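Riders wanted: come be part of our winter coaching group

I'm Remo Grabner, and I run a small motorcycle road racing school called Clikero. I raced club 600s for 11 years, never won a championship, fell off plenty, and found out somewhere along the way that I liked helping other people go faster more than I liked doing it myself. So now I do that, mostly out of a van with a bad heater.

I'm putting together a group of riders to try out a new coaching program before I start selling it to the public in spring. I need 7 of you. It's free apart from your gas, tires and food, and in return I get to try my ideas on you and hear exactly what you think of them (please be blunt, I have raced with my brother for years, I can take it).

The program is called Caneo. It's built around corner entry, meaning everything from the moment you start thinking about the brakes to the moment the bike is pointed where you want it. Most track day riders I meet are pretty good on the gas already. They get on the brakes early, let go of them all at once, and then coast for what feels like a week before the apex. I did it myself for two full seasons and blamed the fork springs! 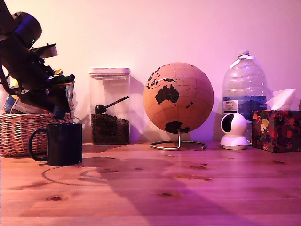 So we'll spend a lot of time on trail braking, on where your eyes go, and on body position before the turn, which gets skipped in favor of dragging a knee. You'll ride short sessions, come in, talk for a few minutes, and go straight back out with one thing to work on. One thing only. If I start giving you a second one, tell me to be quiet.

We start in December with an evening get-together so everybody can meet and I can go over the plan. After that there are 4 riding days spread over the winter, all at the Fontana circuit. It's a short, tight track with one proper straight and a downhill left that will get your attention. Gates open at 7 in the morning and I'd like bikes through tech before the riders' meeting, so yes, it's an early start. Bring a coat. Bring two coats.

Who I'm looking for

You've done a few track days and you're comfortable riding close to other people. You don't need a race license, and I don't care much about your lap times. I'd like a mix, so if you're in the slow group and feel like you've been stuck there forever, please write to me – you may be more useful to this than the fast folks. I'd also love to have a couple of riders who came to it late. My best student last season started at 52.

Any sport bike or naked bike is fine as long as it passes tech. Small ones too. If you ride a 300 or a 400 you'll probably learn this stuff quicker than anyone, and you'll annoy the liter bike people, which I enjoy.

You'll need a full leather suit (two-piece is okay if it zips together all the way), a back protector, proper gloves and boots, and a helmet in good shape. Tape or pull your mirrors. No antifreeze in the cooling system, plain water or a track-safe coolant only, and drain it if you're leaving the bike in a freezing garage between days.
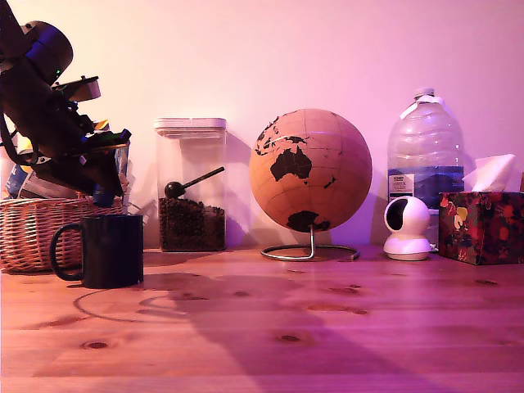

4 min read

Please only sign up if you can make all of the riding days. I know that's a lot to ask. I'm comparing how people ride on the first day and the last one, and if half the group is missing in the middle I can't tell much from it. Rain doesn't cancel anything, by the way. Ice does.

Cyrill Gasser will be coaching with me. He's much calmer than I am and he's very good at following a rider for a lap and telling them the one thing they didn't want to hear. He also looks after the data loggers. We're using Zuvari units, they stick on the tail and weigh next to nothing, and you'll get a copy of all your own traces to keep. I won't share them with the rest of the group unless you say it's fine.

There's a refundable deposit of $200 to hold your place. You get it back at the end of the last day, in cash, from my hand. It's there for the people who say yes to everything and then go skiing.

How to apply

Send me a note through the contact form on the Clikero page. Tell me what you ride, which tracks you've been to, and the corner that bothers you most and what you think you're doing wrong in it. A few lines is plenty. If you've had a crash in the past year, mention that too. It won't count against you, I just want to know before I follow you into a fast right-hander.

I'll answer everyone, though it might take me a little while if I'm at the track. If you don't get a place this time I'll keep your name for spring – there will be a paid group then and I'll give you first pick of the dates.

Remo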